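Chapter 2
Buying a Gripper Kit Without Regretting It

Every vendor of automation equipment owns a video in which the product works. The purpose of this chapter is to help you survive the video.

We take as our case the Rornlow service kit, sold for bench work on servers and desktop machines: two fingers, a wrist camera, a controller, and a manual that has been translated at least once more than was good for it. The brochure promises 95 percent success at "common board-level tasks." It does not say which tasks are common, or who was asked. When Þórarinn Hafstein put the question to the sales office at Drendotov, the reply was a second copy of the brochure.

So begin with the task. A processor is a fair test of any gripper, being small, costly and surrounded by things that should not be bumped. The fingers have to come in from both sides of the socket and hold the part by its edges.

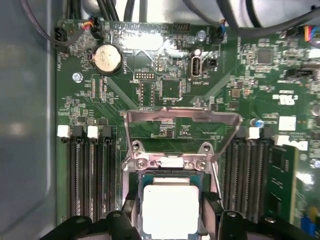 A buyer should ask how much room the fingers need, how hard they close, and what the controller does when the part is not quite where it was expected. The last answer is usually the interesting one. Some controllers stop. Some try again with more conviction — a quality admired in salesmen and dreaded in machinery.

Ask also what the price leaves out. The rival Edgate kit looks cheaper until you add the calibration plate, the spare fingertips and 20 hours of mandatory training.

Section 2.1 sets out how to write a trial that a vendor cannot pass by accident. Section 2.2 deals with the service contract, and is best read sitting down.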